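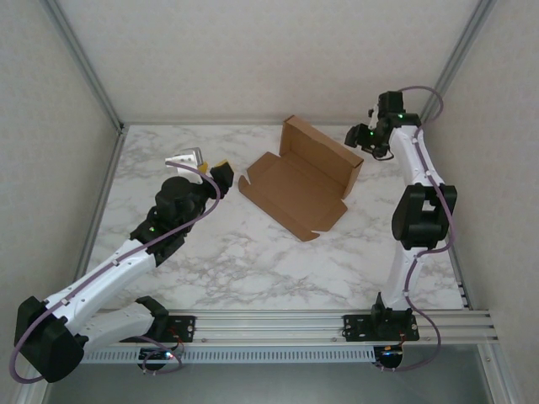
Carton blank on the marble top, both arms out over the rail.

Subject: Re: [arms-and-grippers] Soft pads or bare fingers for thin board?

Hello all,

Replying to the question from earlier in the month, quoted below with the signature and list footer trimmed. I said then that I would come back when we had some figures of our own. We have them now, for what they are worth.

> We are about to order fingers for a two-arm cell that will fold
> small cartons from flat. The choice is between bare hard fingers
> and the same fingers with a soft pad on one side. The supplier
> says the pads wear quickly on raw board. Has anyone on the list
> run both for long enough to say? Also, is a wrist camera any use
> when the part is that close to it? Ours goes white at the edges
> and I can't tell whether to blame the exposure or the lens.
>
> We are running the Grutora controller at its normal settings and
> would like to keep it that way.

Our job is close to yours. It is a plain brown carton with small tabs and notches, no print, folded by two arms bolted to one rail at the front of the table. We call the cell Villa, after the name painted on the door when we moved in. The one next door is Emine and does something else, so ignore it if you find it in our older posts.

First, fingers. We ran the folding routine 381 times over March. The count is for the first grip only, meaning the moment one arm takes hold of a panel and lifts it to upright. Of the 381, 317 held well enough for the second arm to come in and start on a tab. We did not separate bare and padded fingers until partway through, so I can't split the whole number for you, which I regret. The part I can split is the last 92 runs, all with a yellow pad on one finger and the other finger left hard. In those, 71 were good on the first try with no change to the height or angle.

The failures with bare fingers were mostly slips. The board slid down between the fingers as the panel came up. With the pad on, slipping more or less stopped and a different fault took its place: the panel was gripped slightly skewed and stayed skewed, as the pad does not let the board settle. We dealt with that by closing to a light touch, waiting a fraction of a second, then closing fully. If you only change one thing after fitting pads, change that.

On wear, your supplier has a point. Raw cut edges are hard on the pads. We turn ours over when they start to look polished and throw them away after the second side. They are cheap. I would not let it decide the matter. What I would check is how the pad is fixed. The ones that came with our Trumier fingers were glued, and getting the old glue off took longer than the rest of the job. We now use thin double-sided tape and cut the pads ourselves.

Second, the camera. Once the gripper is near the board, the wrist view is mostly board. 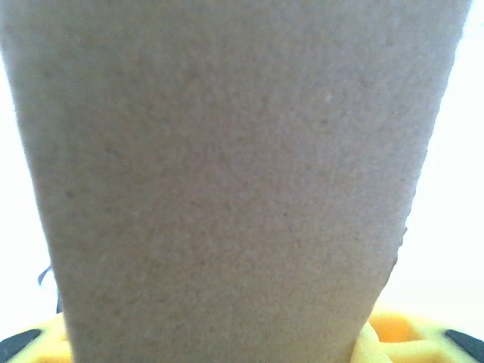
Is it worth fitting a wrist camera if the fixed one already covers the whole table?
For folding, I would fit one but leave it out of the control loop until the routine works from the fixed view alone.

To say a bit more on that. We use the fixed view to find the blank and choose the panel, and we use the wrist view for the last short move. The white at the sides bothered us too. We spent two afternoons on exposure, and bringing it down far enough to recover the background made the board too dark to pick out the edge. In the end we set the exposure for the board and let the background go. A white background with a tan part in front of it gives a good clean edge, so there is something to be said for leaving it alone. Focus is a separate matter. Ours is soft at close range and I have no cure apart from moving the camera further back up the wrist, and that costs you reach in the corners.

Torn or fuzzy edges do cause trouble. Our edge finder fits a straight line, and a small bump in the outline is enough to tilt it. We now throw out points that sit too far from the first fit and run it again. It is crude but it adds very little time.

On the controller, I would not rule out touching the settings. We kept the Grutora defaults for speed and had to lower the closing force. The default creased the panel near the fold line, and once there is a crease in the wrong place the blank is scrap. We went down in small steps until it slipped, then came back up by one step.

A small thing on cables. Clip them along the top of the arm and leave a proper loop at the shoulder. We had ours too tight to begin with and lost the gripper signal whenever the arm reached across to the far side. It looked like a software fault for most of a morning.

I have not tried suction on this board, so if anyone has, I would like to hear how it copes with a panel that is already standing. I can send the edge-fitting script to anyone who asks, off list please. It has no comments in it and the units are mixed.

Regards,
Villa cell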